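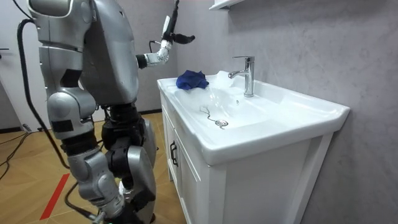

letis_40
Hello all. I have a question about the vanity top in our small bathroom. The old one was stone and it took stains from everything, so we changed to ceramic with the basin made in one piece. I paid 600 for top and cabinet together. The basin is rectangular with a gentle slope, and there is a wide flat ledge on the right side. My wife wants soap and cups there. I want to keep it free for easy wiping. Also, what do I put between the top and the wall? The wall is gray plaster with a mottled surface, not smooth.

Pira
Silicone, the sanitary type. On rough plaster you must first seal the wall, otherwise it does not hold. I let mine dry for 3 days before I used the tap.

trisevia
I disagree about silicone. It goes black in one year. I put a low strip of tile behind the basin and grouted it. It cost me 100 and I am still happy.

Pira
Mine is from September two years ago and it is still white. You have to open the window after the shower.

trisevia
My bathroom has no window :)

brynjolfsdottir
About the ledge, I am with your wife. A flat place beside the basin is the best part of such a top. Take a small tray and lift it when you clean. I would worry more about the floor. Is it real wood? Light wood grain is nice, but near a sink I would want to know.

letis_40
It is vinyl, only the pattern is wood. Thank you for the tray idea – she has bought one already. For the wall I am still not sure. Trisevia, how high is your tile strip?

trisevia
One row, 10 cm. Draw the line with a level first, my wall was not straight.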